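Reading order for a long detective series: start at book one or skip ahead?

Posted 25 March 2023 by Cor Kuipers

My aunt left me a box of old crime paperbacks and most of them turn out to belong to one series, the Inspector Hao books, all set in a river town called Prestville. I have 7 of them. The trouble is that I don't have the first one, or the third, and the covers don't carry any numbers. I started with the one that looked oldest (the spine is basically tape at this point) and I was hooked by page 20, but people kept bringing up "the Drudetti business" as if I should know what it was. Somebody's brother died? Somebody went to prison? I got to the end and still couldn't tell you.

So do I stop and hunt down the first book, or just keep going with what's in the box? I read mostly in bed on weekends and I'm slow, so a big omnibus scares me a little. I looked at one online and it was 1,050 pages. My wrists hurt thinking about it.
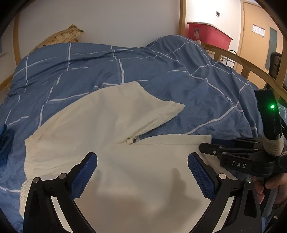
Saturday on the blue duvet, laundry still to be folded.

Also, if anyone knows whether the short stories matter, please say so. There's one collection in the box and I haven't opened it yet.

3 comments | Share

JitdaleReader

Oh, I envy you, I'd love to read these fresh! I did them completely out of order the first time, because my library in Jitdale only ever had whichever ones hadn't walked off, and I had a great time. Each murder gets solved in its own book. What carries over is Hao's home life and his feud with the chief, and of course Drudetti.

That said, if I were you I'd find the first one before going any further. It's short, I think my copy is under 200 pages, and Drudetti is the case in it. Once you've read that, the hints in the later ones stop being annoying and start being kind of chilling (there's a scene in a barber shop in the fourth book that went right over my head until I went back). The third one you can skip for now. It's mostly a boat chase and I never warmed to it.

Skip the omnibus too. The print is tiny and mine cracked down the middle before I was halfway. Used paperbacks turn up all the time if you're patient. I found my first one at a church sale in June, in with the cookbooks.

Short stories: read them whenever. A couple happen before Hao makes inspector, and one of those has the best locked room puzzle he ever did. Don't read the introduction first, though! It gives away the ending of book five in the second paragraph. I'm still mad.

11 people found this helpful

pagesandpie

just read them. i never read any series in order and im fine

JitdaleReader's boat chase comment is wrong btw, that's the best one

2 people found this helpful

Old Marlow

I come down somewhere between those two. Check the copyright page of each book you have and put them in order by the first printing date, not the date of your edition, which can be years later. That will get you very close. The one exception is the book with the flood in it. It came out late but takes place early, when Hao is still married, and it confused me badly when I was 70 pages in and his wife walked into the kitchen.

As for Drudetti, you can pick up nearly all of it from the last chapter of the second book, where Hao tells the whole story to a new sergeant over a plate of eggs. If you have that one, read the chapter and carry on. It does spoil who did it in book one, so I suppose it depends on how much you mind. I'm past minding. I forget who did it within a month anyway and get to enjoy them twice.

If you do go looking for the first book, ask the seller whether the last page is there. The glue on those early paperbacks was terrible, and I have bought two copies that ended in the middle of the confession.

6 people found this helpful

Back to top | Contact us | Copyright the posters, all rights reserved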